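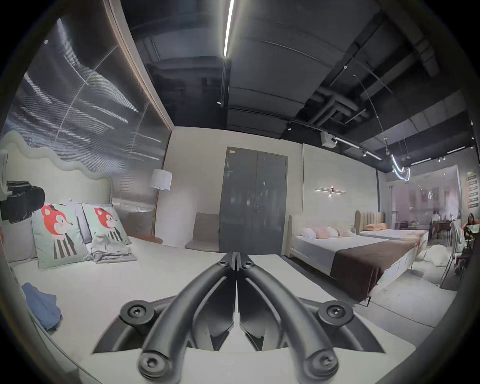 Hello again from the gripper corner! Last month I promised I'd stop talking about cable clips and get back to hands, so hands it is. We've been trying out jaws for soft stuff, meaning T-shirts and pillowcases and anything else that flops, and I have opinions. Ott Paju has opinions too, and they're mostly the opposite of mine, so you're getting both.

Quick recap for anyone who joined over the summer. Plerkora is our name for the black fingers, the two curved ones with the hollowed-out ribs on the inside. Denix is the white handheld unit with the dark jaw. You hold either one yourself and do the job by hand, and the recording gets used later to teach an arm. So the gripper has to suit the arm, sure, but it also has to suit a person who is going to fold shirts with it all Saturday and would like to be able to open a jar on Sunday.

I started out a Plerkora person. The curve is lovely on cups and bottles and I figured it would carry over. On cloth I'm less sure. When the tips come together they make a narrow little seam, and if you're off by a bit you get air, or you get one layer when you wanted two. Aivar Vanags got decent at it by coming in low and sort of scooping, but he'd been at it all morning and his wrist was grumpy by lunch.

The Denix pair felt clumsy to me for the first 18 shirts. Then something clicked and I quit thinking about my hands at all, and that never happened with the curved ones. 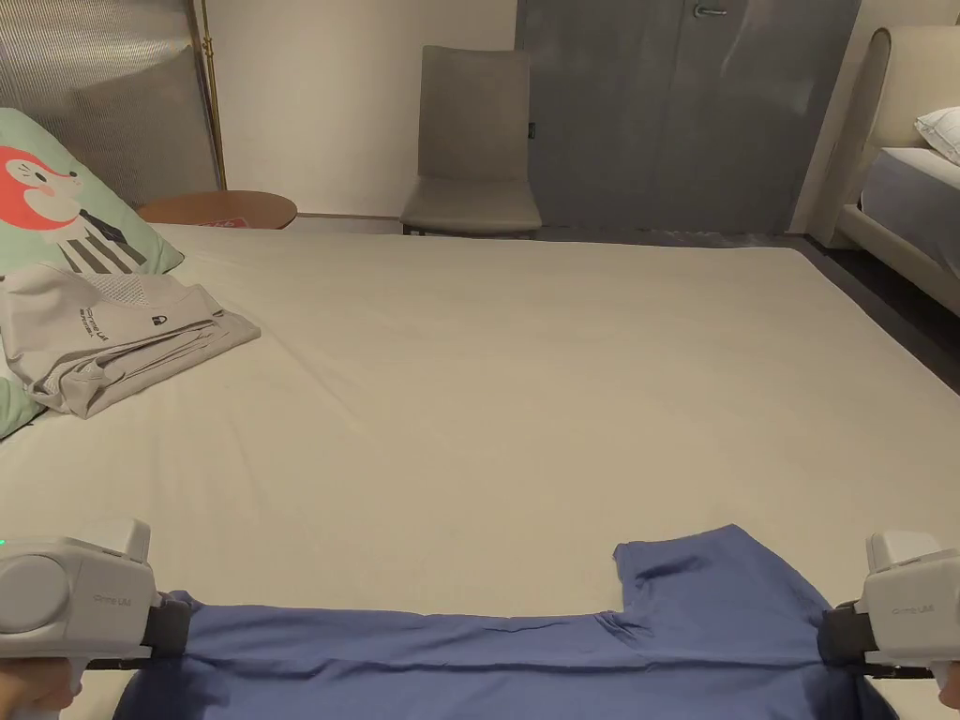 Tension is where two of them really earn their keep. Get an edge in each jaw, pull until the middle stops sagging, then lower the whole thing and let go with both hands at once. If one side lets go early you get a twist and you may as well start over (I started over a lot). Ott says I pull too hard and that an arm copying me is going to stretch every collar in the house. He may be right! I've been trying to ease up, and my folds are uglier for it, but we're keeping those recordings too.

My count for the weekend was 73 clean folds with the Denix pair. I didn't keep a fair count on the Plerkora side, so please don't write in asking for the ratio. Aivar is redoing that part properly with the same shirts in the same order, and he has the patience for it.

A small gripe while I'm here. The Maglaya controller still drops the right hand if you wake the left one first. Wake the right, wait 3 seconds, then the left. I've put that on a sticky note and I'd suggest you do the same until there's a fix. 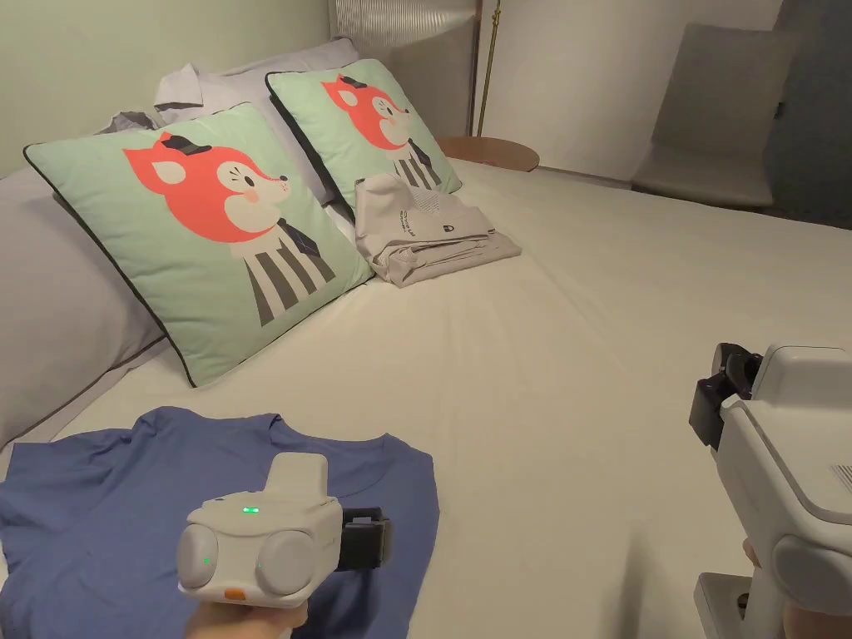 Can I practice on a table if I don't have a bed to work on?

You can, and it's a good way to learn the squeeze, but a table doesn't give when you press down on it. A mattress does, so your jaw ends up at a different height every time you go in for an edge. Put a folded blanket under the shirt and you'll be a lot closer.

Next up is the Melel wrist strap, which Ott loves and I've only worn once, backwards. If you've used one on a long session, send me a note before I make up my mind.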